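Mixed stock keeps sliding on a stepped acrylic riser. Liners, or a different stand? 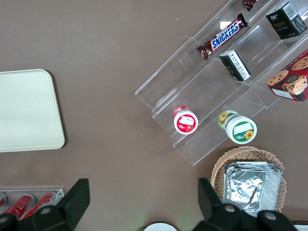

Posted by Zamfira Iordache, 1/12/24
188 views

I look after the snack counter at a community sports centre in Brirnon. It is a plain brown tabletop, no cupboard underneath, and everything on it gets handled all day. I have one clear tiered stand, set diagonally so people coming from the door side can see the steps. It carries chocolate bars (Snickers sells best), a few small boxes and some little round jars. I also have a cream tray and a round woven basket on the same table.

The trouble is that nothing sits still on acrylic. Bars in smooth wrappers slide forward when the table is bumped. The small boxes stay put if they are standing on end but get knocked over by anyone reaching past them. The jars are the worst. Stood upright on the bottom step they hide the labels on the middle one, so I lay them on their sides with the lids facing out, and then they want to roll. The larger cookie box doesn't really fit any step properly.

What I would like to know:

Is there a clear liner that grips without going cloudy? The last one I bought turned grey by November.

Is laying jars on their sides acceptable for display, or am I asking for leaks?

Should the price labels go on the product or on the stand? At the moment I have white labels on some packs and nothing on others.

Budget is small. I can spend $25 without asking anyone.

3 comments

Jasper Goossens
41 people found this useful

I fitted out kiosks for 8 years, so this is from practice.

Liner: use clear silicone sheet, 1 mm thick, cut 5 mm short of the step on every side. PVC shelf liner yellows, and the ribbed kind holds dust in the grooves. Wash the silicone in warm water with a drop of dish soap and let it air dry. Do not use alcohol or window cleaner on the acrylic itself. Both can craze it, and the fine cracks start at the bent or glued edges where you will not notice them until a step lets go.

Front lip: if the stand has no lip, stick a strip of clear half-round moulding along the front edge of each step. A height of 4 mm stops a chocolate bar and does not cover the name. Removable mounting tape is adequate. Solvent glue is stronger but it is permanent and it runs.

Jars: depends on the contents. Hard candy or anything dry can lie on its side indefinitely. Spreads, jams and anything with oil in it should be upright. The seal under an unopened lid will normally hold, but once a customer has twisted one to have a look you have no way of telling from the front. If you keep them lying down, put two small clear bumpers under each jar toward the front and one at the back. Mixed sizes need their own spacing, so do it with the jars in place.

Boxes: put the cookies somewhere else. A riser works when everything on a step is close to the same depth. A wide box overhangs, gets bumped, and takes its neighbours with it. Lay it flat on the tray.

Labels: on the stand for anything you restock weekly, on the pack for one-offs. Do not mix the two systems on one step. Also keep labels clear of the ingredients and the best-before date. People with allergies need to read the pack before they pay.

Stand angle: diagonal is fine, but leave a hand's width clear on the lower side so nobody has to reach over the jars to get at the bars.

Kiani_Canteen
6 people found this useful

Bin the acrylic. We swapped ours for a Wosarik wire rack and never looked back. It scratches if you so much as look at it and shows every fingerprint.

Reply from Zamfira Iordache: The wire racks I looked at let small boxes drop between the bars. What spacing is yours?

Reply from Kiani_Canteen: No idea, sorry. We only sell chips.

Edmont Tuckshop
19 people found this useful

Mostly agree with Jasper. Two additions.

Put the jars in the basket. A round woven basket is a poor home for bars, which slide to the middle and end up in a heap, but squat jars will pack against each other and stay there. Line it with a folded tea towel to bring the level up, otherwise the labels sit below the rim. Upright, lids up, one flavour facing each way. That frees the lowest step for the small boxes, which are far less likely to be knocked there than on the middle.

Second, check the table before you buy anything. Ours was out of level by 6 mm end to end and I had blamed the stand for a year. A felt pad under one leg fixed most of the sliding. Cost me nothing, the pads were in a drawer.

On bars, keep chocolate out of direct sun. Clear plastic gives no shade at all, and a bar that has softened and set again will have a white bloom on it. It is safe to eat but customers bring it back.

Reply from Zamfira Iordache: Table is low at the door end, checked with a spirit level this morning. Will pad that leg first and order the silicone after. The jars are jam, so they are going upright.

Reply from Jasper Goossens: Measure each step separately before you cut. They are often not the same depth.

Share (4)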